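Re: [sim-grippers] Anyone compared Unow and Brakero in the same room?
From: Ha-neul Won
Date: October 21, 2024

Ko wrote:
> We're picking between the Unow and Brakero controllers for the sim
> arm and I keep getting told they're "basically the same." Has
> anyone run both on the same objects? I care mostly about reaching
> things near the arm's base and things with stupid shapes. Also,
> did you keep the wrist view or drop it? Ours seems to do nothing
> except eat disk.

I ran both in June, on the stock Franka in the apartment layout, with the usual two-finger gripper. They are basically the same in the way that two dentists are basically the same. You find out which one you've got once you're in the chair.

For stupid shapes, I can offer you this table.
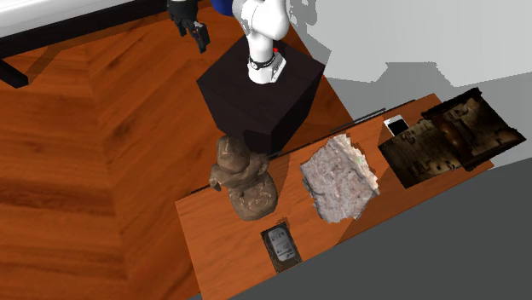
Side-camera render, one of the clutter layouts. Figurine, hard drive, rock, phone, box.

Each controller got 134 episodes with the same seeds, same start pose, same everything except the code I was supposed to be testing. Unow is smoother. If you're showing your boss a video, use Unow. It takes its time over the rock and comes in at a sensible angle, and then now and then it decides the phone is part of the table and tries to go through it. Brakero moves like it's late for a bus, but it stopped short of the tabletop in all but 2 episodes, and I've made my peace with the jerking.

Near the base they're both bad. The elbow folds up, the solver gets nervous, and you wait. I capped planning at 900 ms and Unow hit the cap a lot more often than Brakero did. I didn't save those numbers by object, which I regret, so please don't ask me for them by object.

On the wrist view: keep it, but don't feed it to anything until the arm is close. I started out with it on the whole time and the policy got very interested in walls.
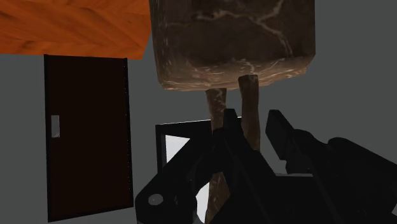
What worked for me was turning it on for the last 10 cm of the approach and ignoring it before that. You still pay for the render if you log every step, so log every fifth one. Your disk will thank you and your plots will look the same.

The other thing that bit me was tall objects. I had the clearance height set from the table surface, like a person who has never owned a lamp. Anything with a long handle sticking up sat right in the travel path, and the planner's idea of "above the clutter" was well below the top of the thing.

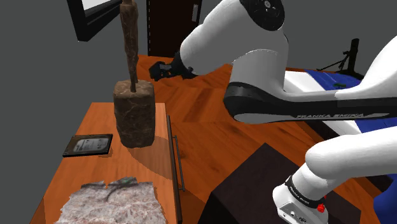
So set clearance per object from its bounding box. Brakero lets you do that in the config file. With Unow I had to patch it, and the patch is ugly, and I'll send it to you off-list so there's no record of it.

If I had to pick today I'd go with Brakero and smooth the output myself. The Itbridge logger works with either one, as long as you start it before the controller. Start it after and you get a very tidy folder with nothing in it.

Which scene build are you on, Ko? Mine is the one before the collision meshes were redone, so your phone may be more solid than mine was.

Ha-neul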